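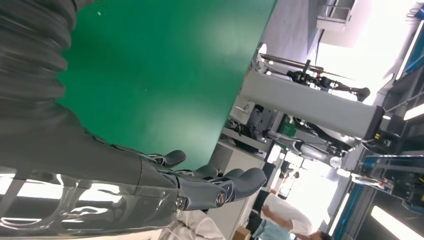 Gray fingers, one of them curled upward.

How Do Your Fingers Work?
By Mingxuan Qian
Jul 17, 2018

Put your hand flat on the table and now make a fist. It was easy, and you did it very fast. But inside your arm and your hand many small parts had to work together for this.

First we look at the bones. Each finger has three bones, and the thumb has only two. Between the bones are joints. A joint is a place where you can bend. If your finger was one long bone, you could not hold a pencil or scratch your nose.

Now comes a strange thing. The fingers have no big muscles inside. The muscles that bend them are mostly in your forearm, between the elbow and the wrist. They pull on long strings which are called tendons. Hold your forearm with the other hand and move your fingers like you play the piano. Do you feel something moving under the skin? Those are the muscles at work.

The thumb is special. It can turn and touch the tip of every other finger. Because of this we can press a thing between the thumb and a finger, for example a coin, a button or a cap. Try to close a zipper without your thumb — it is not so simple!

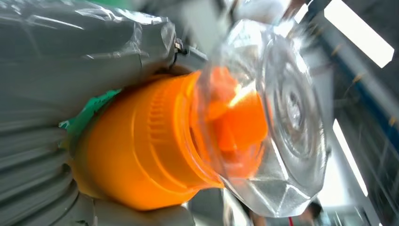
An orange bottle cap, held from two sides.

Your skin helps also. On the fingertips it has tiny lines, and every person has a different pattern. The fingertips are very good at feeling. They can tell you if a thing is rough or smooth, and if it starts to slip away. Then your brain says "Hold stronger!" and your hand obeys before you have time to think of it.

When I was a child in Nevholm, my grandmother could find the right button in her sewing box with closed eyes. She only touched them.
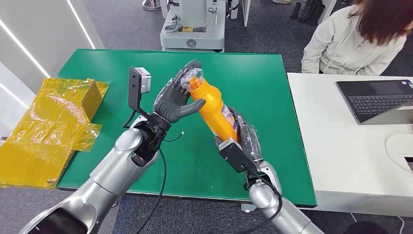

You can play a similar game at home. Ask somebody to put 11 small things in a bag, like a spoon, a key and an eraser. Put your hand inside and say the name of each thing before you take it out. Then play it again with a thick winter glove. It is much harder, because the glove lies between your skin and the thing. 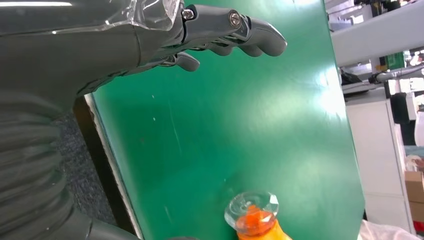

Why do my fingers get wrinkles in the bathtub?
When you stay long in the water, nerves make the small blood vessels under the skin narrower. The skin is pulled in a little and gets folds. After you dry your hands, the wrinkles go away by themselves.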